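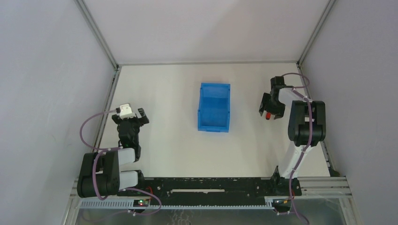 Bin Sorting with Two Arms: Planning and Perception Software for the Shared Cell
Final project report, robotics software course, Tellville
2020-09-12

1. What we set out to do

When our group picked this project we thought the hard part would be getting an arm to pick anything up at all, and we planned our whole summer around that idea. Picking came along fairly quickly. What took the rest of our time was everything between the camera and the gripper: deciding which arm should go, making sure the other one stayed out of the way, and finding out what had gone wrong when a run stopped in the middle.

The task itself is easy to state. Small objects are placed on the work surface around a blue bin that stands between the two arms. The software has to find each object, assign it to one of the arms, pick it up, and drop it in the bin, and it has to keep doing that until the surface is clear. We were given the cell with its arms already mounted and calibrated, so this report is about software only. Our code base is called Dadix, after a misspelled folder name from the first week that we grew fond of and never changed.

2. How the software is laid out

Dadix runs as four processes that talk to each other over a message bus. The perception process turns camera images into a list of objects with positions on the surface. The task process keeps the list of what still needs doing. The planner makes a path for one arm at a time, and the executor sends that path to the motors and watches for trouble.

We started out with everything in one long script, and for the first few weeks that was a real pleasure to work with. Then two of us changed the same function on the same afternoon, and we spent the evening sorting it out and drawing boxes on a whiteboard. Splitting the program up cost us nearly 2 weeks, which felt like a lot at the time, but after that we could restart perception without sending the arms home, and we would make the same choice again.

3. Perception

The camera is fixed, so we could lean on that. The surface is pale and the walls are light gray, which made a color-based method tempting, and we are glad we gave in to the temptation. The program corrects the image so that the surface becomes a flat rectangle, removes the known background, and groups what remains into blobs. A bright red object comes out beautifully. Darker objects were much harder, as the grippers and the padding on the arms are dark too, and for a while our list of objects included an elbow.

The fix was to use what we already knew. The executor publishes the joint angles of both arms all the time, so perception can work out where each arm ought to be in the image and mask that area before it looks for blobs. The purple cables are not part of the arm model, of course, and they swing about as the arms move. We handled them with a separate color mask, which works well as long as we never ask the system to sort anything purple. (We did ask it once. It ignored the object very calmly and reported that the surface was clear.)

There is one more weakness we should mention. When an arm reaches over an object, the mask hides that object too. At first the task process would decide the object had vanished and cancel the pick just before the fingers closed. Now an object that disappears under a mask keeps its last known position until the arm has moved away and perception has had another look.

4. Planning for two arms

Our first planner treated both arms as moving at once and searched for a pair of paths together. It was elegant on paper and painfully slow on our computer, so we put it away. The version we kept divides the surface into a left zone, a right zone, and a middle zone over the bin. Each arm may move freely in its own zone. To enter the middle zone an arm must hold a lock, and there is only one lock to go around.

Most of the waiting in a run comes from this lock. To cut it down, the arm without the lock is allowed to pick its next object and hover at the edge of the middle zone until its turn. We also check the swept path of the upper links, including a generous margin for the cable loops, which bow out much farther than we first guessed. The margin is set by hand in a file and we would have liked to measure it properly.

The path search for each arm is a standard sampling planner, followed by a smoothing step. Wrist rotation gave us a surprising amount of grief. A joint may turn out to be perfectly happy to go the long way around, and a planner that thinks 10 degrees and 370 degrees are different places will cheerfully let it. We now wrap every wrist angle at 360 before comparing, and the worst of the twirling went away the same day.

5. Tools we wrote along the way

The log viewer is the part of Dadix we are proudest of. It lines up the camera image, the object list, the lock holder, and the planned path on a single timeline, so that you can drag a slider back to the moment before a failure and see what every process believed. Before we had it, our meetings were mostly guesses — friendly ones, but guesses all the same.

We also wrote a small replay tool that feeds recorded images back into perception without any arms running. It let people work from home, and it meant we could test a change on old runs before trying it in the cell.

6. Results

Over the test period we logged 298 pick attempts. We went through the failures one by one in the viewer, and the most common cause was a poor grasp point on objects standing close to the bin, where the rim limits how the fingers can come down. Lock timeouts came next. The full set of tests for the code now holds 106 cases, many of them taken straight from those failures.

7. What is left

Grasp points near the bin need a better method than ours, which simply aims for the center of the blob. We would also like the zones to be computed from the position of the bin, so that it can be moved without editing a file. A new group takes over the code in October, and the setup notes, the recorded runs, and a list of known bugs are in the project folder under "handover." Please read the note about the emergency stop first, and keep the cable margin where it is until you have watched a few runs.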